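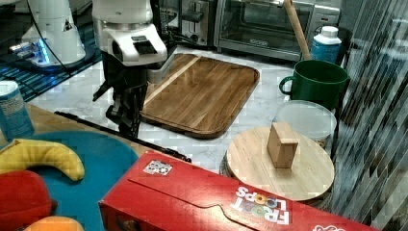 그리퍼를 비교할 때 무엇을 먼저 정해야 합니까?

물체의 목록과 시작 위치를 먼저 정합니다. 그리퍼를 바꾼 다음에 물체를 고르면, 새 그리퍼에 유리한 물체를 자기도 모르게 고르게 됩니다. 목록은 종이에 적고, 실험이 끝날 때까지 고치지 않습니다.

로봇 조작 실습, 5월 강의 자료
담당: 에스티발리스 카레테로
실습 조교: 브라울리오 멘도사

1. 이번 실습의 목적

이번 실습에서는 두 가지 그리퍼를 같은 팔에 달아서 비교합니다. 하나는 손가락이 관절로 굽는 Darnus이고, 다른 하나는 손가락이 평행으로 움직이는 Zokis입니다. 제어기는 두 경우 모두 Trirnholm을 씁니다. 제어기의 설정값은 제가 미리 저장해 두었으니 바꾸지 마십시오. 속도를 높이고 싶은 학생은 먼저 멘도사 조교에게 말해 주십시오.

지난 학기의 기록에는 잡기 시도가 모두 2,094번 들어 있습니다. 양은 많지만, 그중 일부는 물체의 방향이 적혀 있지 않아서 비교에 쓸 수 없었습니다. 이번에는 방향을 꼭 적습니다.

2. 물체의 종류에 대하여

주방의 물체는 모양이 서로 많이 다릅니다. 바나나처럼 굽은 것은 손가락이 닿는 면이 고르지 않습니다. 둥근 과일은 중심을 조금만 벗어나도 손가락 사이에서 밀려 나갑니다. 시리얼 상자는 넓은 면으로 잡을 수 없는 경우가 많고, 좁은 쪽을 잡으면 이번에는 상자가 눌립니다. 접시는 가장자리만 잡을 수 있으므로 마지막 시간에 따로 다루겠습니다.

관절형 손가락은 물체를 감싸는 데에 좋습니다. 그러나 납작한 물체를 바닥에서 집을 때는 손가락 끝의 위치가 굽힘에 따라 변하기 때문에 높이를 다시 맞추어야 합니다. 평행형은 끝의 높이가 변하지 않아서 계산이 쉽습니다. 이 차이를 보고서에 숫자로 보여 주는 것이 과제의 중심입니다.

3. 카메라의 위치

카메라를 위에 두면 물체의 위치와 방향을 읽기가 쉽습니다. 대신 물체의 높이는 잘 보이지 않고, 팔이 물체 위로 오면 그 아래가 가려집니다. 옆에서 비스듬히 보는 카메라는 손가락과 물체 사이의 틈을 보는 데에 도움이 됩니다.
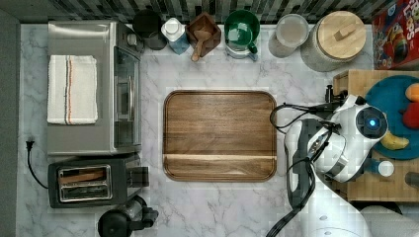

그래서 잡기 직전의 위치 계산에는 위쪽 카메라를 쓰고, 접촉의 판단에는 비스듬한 카메라를 쓰는 방법을 권합니다. 두 영상의 시각이 서로 맞는지는 실험 전에 확인하십시오. 곤살로 테하다의 조는 이 확인을 하지 않아서 하루의 기록을 다시 만들었습니다.

스테인리스나 유리처럼 빛을 반사하는 면도 주의해야 합니다. 깊이 값이 비어 있거나 튀는 곳이 있으면 그 구역을 계산에서 빼고, 뺀 사실을 기록에 남깁니다.

4. 순서

가. 팔을 대기 자세로 보내고 그리퍼를 완전히 엽니다.
나. 물체를 목록에 적힌 위치와 방향으로 놓습니다.
다. 접근, 닫기, 들기를 차례로 실행합니다.
라. 든 상태에서 잠시 멈추고, 미끄러짐이 있는지 봅니다.
마. 쟁반 위에 내려놓고 손가락을 엽니다. 물체가 손가락에 걸려서 같이 올라오면 실패로 적습니다.
바. 같은 조건을 반복한 다음에만 물체를 바꿉니다.

그리퍼를 교체한 뒤에는 공구 중심점을 반드시 다시 측정합니다. 두 그리퍼의 길이가 다르기 때문에 이전 값을 그대로 쓰면 손가락이 상판에 닿을 수 있습니다. 케이블은 팔이 가장 멀리 뻗은 자세에서도 당겨지지 않아야 합니다.

5. 보고서

성공률만 쓴 보고서는 받지 않습니다. 실패를 접근 실패, 미끄러짐, 놓기 실패로 나누어서 표로 만드십시오. 원인을 모르면 모른다고 쓰는 것이 좋습니다. 보고서의 예로는 베고녜 프리에토의 작년 보고서가 Rivas 실습실의 책장에 있습니다. 빌려 가지 말고 그 자리에서 읽어 주십시오.

다음 시간에는 데메트리오 아로요 선생님이 힘 센서의 보정을 설명합니다. 각 조는 이번 실습의 기록 파일을 가지고 오십시오.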